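Mokari Two-Arm Laundry Kit: Product Page and Long-Term Notes

Price: from $159 a week on rental, purchase by quote
Sold by: Mokari, direct
Software: Clerker, included
Status: in stock, shipping in January

Overview

The Mokari laundry kit is a pair of arms on a shared body, with a gripper and a small wrist camera on each arm and another camera at the head. It is sold for one group of jobs: taking clothes out of a basket, moving them to a work surface, and handling them there one at a time. It doesn't wash or dry anything, and it doesn't come with a folding table. Buyers are mostly labs, small developers and a few repair shops that want a cloth-handling setup without building one from parts.

The kit comes in two boxes. The heavier one holds the body and both arms, and you need two people to lift it. Cables are labeled at both ends. From opening the boxes to the first pick took us most of a Saturday, and a good part of that went to finding a place where both arms could reach the basket and still clear the wall.

Where it works

Mokari's floor guide asks for a level surface and recommends a clear lab floor. We ran it at home on ordinary tile, in a space that also stores bikes, shoes and things that haven't found a shelf yet. That is closer to what a buyer with a normal house will have.

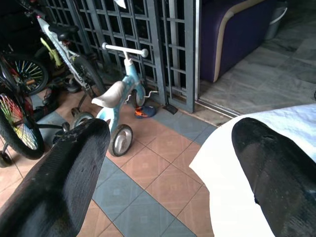 The wrist cameras are fixed focus. They are set for cloth at close range, and at that distance they show wrinkles and hems well enough to choose a grip point. Anything across the room is there for context only. Clerker lets you mask parts of the background, and it's worth doing on the first day. Without a mask, the software spends time considering things that aren't laundry.

Tile lines gave us no trouble. Strong light from a doorway sometimes did, mostly with white fabric, and turning the exposure down one step in Clerker fixed it. Mahmoud, the optional lighting bar, would probably do the same job, but we didn't test it.

Picking from a full basket

The basket pick is the main routine. You set the basket between the arms, start the routine, and one arm takes the top garment while the other waits or steadies the load. The height of the basket matters more than its shape. On the floor it was too low for a comfortable reach, so ours goes on a child's stool. Anything stable at that height will do.

Dark clothes are harder than light ones. A black garment on top of a navy one looks like a single item to the head camera, and the arm may lift both. Clerker has a setting called Separate that adds a short shake after the lift. It slows the routine down and it helps. Leave it on for mixed loads.

Straps, cords and waistbands can catch on whatever is underneath. The gripper stops when the pull goes over the limit, then waits for you to free the item and press Resume. The factory limit is sensible. Raise it only if you work with heavy cotton such as towels. 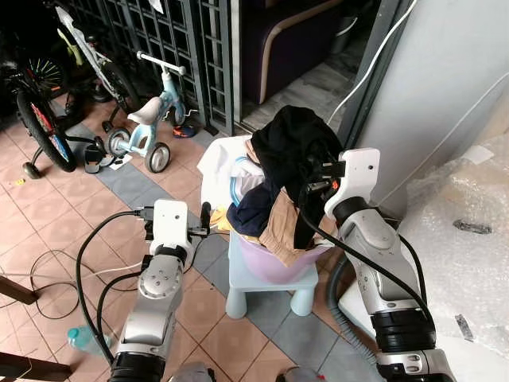

Handling on a work surface

After the lift, the garment goes to the surface and both arms work on it together. Mokari doesn't supply the surface. It should be pale if your laundry is dark, and it should not slide. The arms will find an edge, pinch it, and spread the cloth until the software sees a shape it recognizes. Shirts are the easiest. Soft, thin pieces bunch up and take more tries.

The stock gripper brackets are 3D-printed and white. Files for them are included with the kit, so a cracked one can be replaced without waiting for the mail. Fingers are black and come in two lengths. We stayed with the short ones.

Cables run along the outside of the arms. This makes them easy to replace, but leave enough slack at the wrist for a full turn and check that the loops don't drag through the clothes. Cokel clips, sold separately in packs of 16, hold them closer to the forearm.

The arms need room on each side, less than the manual suggests. Brooms, tubs and boxes can stay where they are if they are outside the reach you set in Clerker. Walk the reach once at low speed before you trust it. 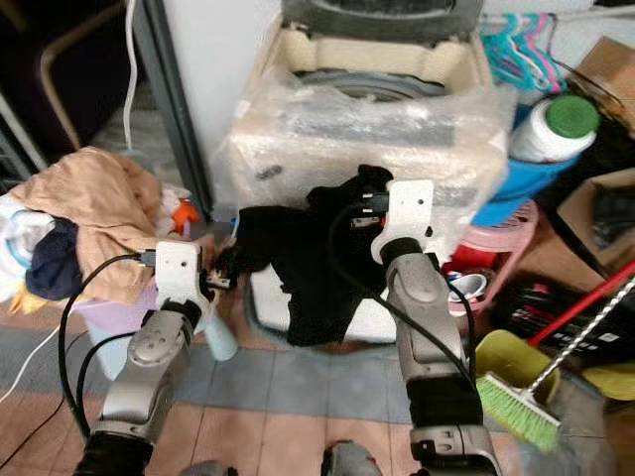
Yasmine El Idrissi writes that she has had the rental version for 21 days and would not buy it for towels, because the short fingers slip on thick hems and the long ones were missing from her box. She adds that Mokari sent them free when she asked, and that T-shirts and children's clothes have gone well.

What's in the kit

Body with two arms, mounted
Two grippers with short and long fingers
Head camera and two wrist cameras
Power supply and labeled cable set
Clerker license for one workstation
Printed setup guide

Rental and returns

The shortest rental is one week. A deposit of $900 is held on the card and released after the kit is checked in. Scuffed fingers count as normal wear. Keep both boxes and the foam, as returns in other packaging are refused.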